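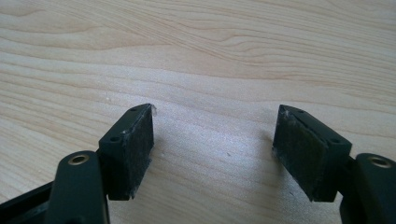
Iddale workshop starts second round of gripper trials

A second round of trials comparing hand-held grippers began at the Iddale workshop on Thu 21 May, with two designs being tested on the same set of household tasks.

The first, supplied by Cerow, has two fingers with dark padded faces. The second, from Tseng, uses bare moulded fingers and a stiffer spring. Each will be used for 500 picks on items including cutlery, folded cloths and small boxes, and operators will swap tools halfway through each shift.

Hadiza Iyamu, who is running the trials, said the earlier round in March had left the question of pads open. "The padded fingers held smooth things better, but they pick up lint and the edges wear," she said. "We want to know how many picks you get before that starts to matter."

Pads will be inspected after every 100 picks and changed only if the covering comes away from the block. Dropped items are logged by hand and checked later against the wrist camera recordings.

The workshop has 17 tasks on its list, two more than last time. Pouring has been left out until a new camera mount arrives from Sundon.

Results for both grippers will be posted on the workshop's website when the round is finished.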